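Kyu-ri Yoo Wants You to Stop Buying Sheets in Sets

9 min read

I got to Kyu-ri Yoo's shop on a Saturday, twenty minutes before opening, and she put me to work. There was a stack of returned pillowcases on the counter and she wanted them sorted by feel, eyes closed, crisp on the left and slippery on the right. I got most of them wrong. She was very nice about it (she laughed, but she was nice).

The shop is called Endano and it sells bedding, although Kyu-ri spends a surprising amount of the day talking people out of buying it. While I was there a couple came in wanting the thickest comforter she had, and they left with a cotton blanket and a box fan recommendation for a store down the street. I asked her how the rent gets paid.

"They come back," she said. "You sell somebody the wrong comforter in August, they're mad at you until the next August. I'd like them to sleep."

She grew up over her aunt's alterations business and learned to hem on tablecloths. After school she worked as a buyer for a hotel supply company named Medis, where her job was to look at sheets all day and send most of them back. She talks about that job with real fondness, and also like someone describing a long illness.

"We had a wash test," she told me. "Hot water, hot dryer, over and over, and then you'd lay it on a table and look at what was left. Beautiful sheets would come out like a coffee filter. And then some boring plain percale that you didn't even want to take a picture of would come out softer than it went in. That's where I got my taste. I like the boring one."

I came in with a question I was a little embarrassed about, which is thread count. I've been buying by thread count my whole adult life – bigger number, better sheet, done. Kyu-ri put her forehead down on the counter for a second.

"Okay. So it's how many threads go into a square inch, both directions. It's a real thing! It's just that there's only so much room in an inch. After a while people start counting the little strands twisted inside each thread, and then you can print any number you like on the bag. My favorite sheet in this store is 400. The one people try to talk me into is 480, and I sell it, it's fine, it's a little warmer. If you told me you couldn't see a number at all and had to pick with your hands, you'd do better."

I pointed out that I had just tried picking with my hands and failed.

"You failed at naming them," she said. "I watched you. You kept petting the same three."

She was right, I did, and they were all percale. I've been sleeping on sateen for years because it sounded fancier.

We moved to the back, where she keeps a kettle and a chair with a lot of blankets on it, and I asked about the thing she's known for around here, which is refusing to sell sheets in sets. You can buy a fitted sheet. You can buy a flat sheet. You can buy pillowcases one at a time, like donuts. But there's no zippered bag with all of it inside.

"The fitted sheet dies first," she said. "Always. It gets pulled, it gets slept on, the elastic goes. Your flat sheet is sitting there in perfect health and the pillowcases are fine, and you throw the whole family out and buy another bag. I did that too! For years! Now I buy two fitted sheets for every flat one, and I never think about it."

Doesn't everything end up mismatched?

"Yes. It looks great."

I asked her to look at my own bed, or at least to listen to me describe it, and she had a lot of questions. How deep is the mattress? (I didn't know.) Do I use a protector? (Sort of.) Does the corner pop off at night? It does, the top left, every single night, and I had assumed this was a personal failing.

"No, your sheet's too shallow," she said. "Go home and measure the side of the mattress with the protector on, and then buy a pocket deeper than that. People measure the top. The top's the part you already know, it's a queen, it says queen. It's the side that gets you."

She sells a clip thing for the corners made by a company called Bulix, and she seemed slightly ashamed of it. She told me to measure first.

Then we got onto washing, and I have to warn you that she has feelings. No fabric softener, ever, because it coats the cotton and then the cotton stops drinking. Warm water, not hot. Half the detergent you think. Take sheets out while they still have a tiny bit of damp in them and finish them over a door. And strip the bed in the morning before you've had coffee, when you're too sleepy to argue.

"And leave it stripped for a while," she said. "That's my big one. Don't take the old sheet off and snap the new one on in the same minute. Let the mattress have some air. Open a window. Go eat breakfast. I leave mine naked until lunch, and my mother thinks it's a disgrace."

I have started doing this. It does make the bedroom look like I'm moving out, but I like it more than I expected to.
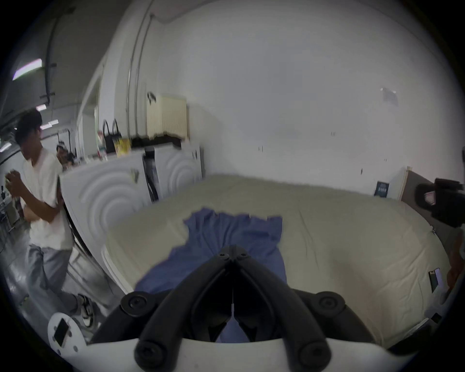

Laundry day: the mattress airs, and the blue cloth waits its turn.

I asked what she'd buy if she were starting from nothing, in a first apartment, with not much money.

"A good mattress protector before anything pretty," she said. "Then one fitted sheet, plain cotton. Then a second one when you can. Skip the flat sheet if you don't use it, half my customers kick it to the bottom and step over it in the morning. Get a blanket that you can wash in the machine you really have. Not the machine you wish you had."

And pillows? She made a face. She says pillows are the hardest thing she sells, because everyone describes the same pillow in different words, and because people get attached. One man has been bringing his in to be re-covered since the shop's first month. She did an inventory the night before I visited (the shop has 721 separate items on the shelves, and she read me the number off the sheet with a kind of horror), and she swears a good part of her storage room is pillows that people are "thinking about."

There's one more product she wanted to show me before I left, and it was the only time all morning she turned into a salesperson. It's a linen blanket from a small mill that goes by Bang, rust colored, rough as a feed sack. She's had her own for a long time and she brought it out from under the pile on her chair to show me how it had changed. It felt like a very old T-shirt.

"They hate it the first week," she said. "I tell them, give it the summer. If you still hate it, bring it back and I'll use it."

Has anyone brought one back?

"One person. It's the one you're sitting on."

I bought two fitted sheets, plain percale, deep pockets, in a green she described as "pea soup but polite." The top left corner has stayed put so far. I also bought one pillowcase, because I could.

Comments (5)

marge_in_the_attic
The fitted sheet dies first!! I've been saying this to my husband forever. I have a closet full of widowed flat sheets. Does she have any ideas for those?

dlroper
Tried the half detergent thing after reading this and the towels are better too. Still not giving up my sateen.

Tess H.
marge, I cut mine down for curtain linings and drop cloths. The worn ones make good dust rags.

nightshiftnell
I sleep days and the percale tip is a good one, way cooler in the afternoon. Wish the article said what she thinks about bamboo.

marge_in_the_attic
Curtain linings, of course. Thanks Tess, off to find my scissors.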